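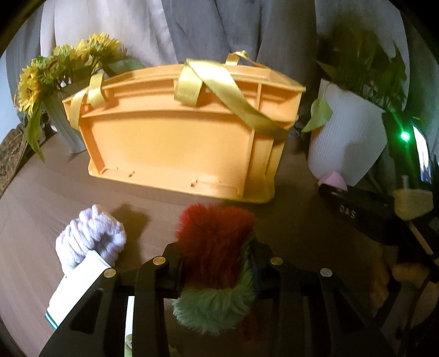 Fig. 1. Plastic crate on its side, with yellow satin ribbon.

Week 4 handout: Colour in the home, or why your yellow never matches anybody else's

Welcome back, everyone, and a special hello to those of you who missed last week because of the heat. We'll be spending both hours on warm colours, so please bring your paint cards and something from home that you'd call yellow (a tea towel is fine, a lemon is even better!).

Colours lean. A yellow can lean towards orange or towards green, and most of the trouble people have in their lounge rooms comes from putting two yellows together that lean in opposite directions. Hold your card beside a plain white sheet, then beside its neighbour, and write down which way you think it goes before you ask the person next to you.

Surface matters as well. Satin throws the light back in some spots and falls into shade in others, so one ribbon can give you several yellows along its length, while a moulded plastic changes mostly at its ridges and hollows. Paint does a quieter version of the same thing — a gloss door and a matt wall from the one tin will look like cousins at best.

Exercise for the session
Choose one object and mix 5 patches for it, lightest to darkest, using no black. Đạt Vương showed us last term how a touch of violet does the job, and I've been doing it that way ever since.

Reading
Kosar, chapter 2, on neighbouring colours. Tín Kim has the spare copy, so do ask her nicely.

Sample boards are due in April. Bring them flat, please, with your name on the back.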